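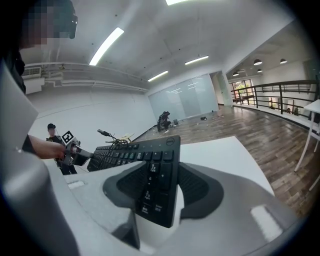
FOR IMMEDIATE RELEASE

Bonlow opens its summer keyboard amnesty, and would like your spare ones before the cupboard gives way

BONLOW, July – Offices, schools and households across Bonlow are being asked to hand over the computer keyboards they have been meaning to deal with since they bought the next one. The Tostico reuse workshop will take them, clean them, test every key and send them back out to people who need something to type on.

The amnesty runs for the whole of the month at the workshop on Mazurek Street. There is no charge, no form and no limit on numbers, although anyone planning to arrive with a van is asked to ring first.

Last summer's collection brought in 3,405 keyboards. Of these, 1,643 were fit for use after cleaning and were passed on to schools, job clubs and first-time computer owners. A further 872 were kept for spare keys, feet and cables. The rest went for recycling, many of them after a career spent next to an open cup of tea.

"We had expected a few boxes," said a spokesperson for Tostico. "What we learned is that every office in the area has a cupboard, and every cupboard has a shelf, and on that shelf are the keyboards of everyone who has ever left. One firm brought us more keyboards than it has had staff. They could not explain it and we did not press them."

What the workshop will take

Full-size keyboards with a number pad are the most wanted. They are plain and heavy on desk space, and bookkeepers will not be parted from them. The workshop has a waiting list from local clubs and small charities whose laptops came without a number pad and who have been entering their accounts along the top row, one digit at a time, with growing bitterness.

Compact keyboards are welcome too, as are wireless ones, provided the small plug-in receiver comes with them. Donors are asked to look for the receiver in the back of the old computer, in the desk drawer and in the pot with the dried-up pens, in that order.

Missing keys are not a problem in most cases. The workshop holds a large stock of loose ones, sorted by maker and then by letter. It is well off for Q and Scroll Lock. It is always short of E, and the space bar drawer is a source of continuing worry.

Keyboards with a foreign layout can also be handed in and will be matched with learners and families who use them. Please do not pull the keys off and put them back in British order as a kindness. Somebody did this last year and it took an afternoon to put right.

What it will not take

Keyboards that have been through a dishwasher. The workshop is aware of the advice that this works. It has a crate of evidence on the subject and would prefer not to start another.

Mice, printers and monitors are outside this month's collection and will be turned away at the door, politely the first time.

How the cleaning is done

Each keyboard is turned over and shaken before anything else. The keys then come off and are washed in warm soapy water while the base is brushed out and wiped down. Once everything is dry, the keys go back on and each is pressed in turn with a test program running. A keyboard passes only when every key answers, including those that most owners will never touch.

The job takes most people eight minutes or so once they have the knack, not counting the drying. Beginners take longer and tend to finish with one key left over.

The workshop keeps a tray of things found under keys. The present contents include a good many staples, two earrings, a milk tooth and a sesame seed for every day of the year. The earrings may be claimed by anyone who can describe them. The tooth has had no enquiries.

Cleaning sessions

For those who would like to help with the work, there are open cleaning sessions through July from 10am to 1pm. Brushes, cloths and key pullers are provided. No skill is needed beyond a fair knowledge of the alphabet, and there is a chart on the wall for anyone who finds, on facing a bare board, that they cannot remember what sits between G and J.

Local collection firm Dustlow is lending two vans for larger pick-ups from offices and schools. Pick-ups can be booked by phone and should be ready at the front door. Drivers will not untangle cables. Please wind each cable loosely around its own keyboard, and on no account around anyone else's.

"People apologise when they hand them in," the spokesperson added. "They say it's only a bit dusty, and they don't quite meet your eye. We've seen worse. We have nearly always seen worse that same morning."

Groups that would like to receive keyboards can put their names down at the workshop at any time during the month. Orders are filled as the cleaned ones come off the bench, with number pads going first to those who have waited longest. Colour cannot be guaranteed, but it will very probably be black.

ENDS

Notes to editors

Tostico is a reuse workshop in Bonlow which repairs and passes on small office and household equipment.

Opening hours for drop-off during the amnesty are 9am to 4pm. The side entrance should be used, as the front one is presently behind the keyboards.

Press visits can be arranged through the workshop office. Visitors are asked to leave hot drinks outside.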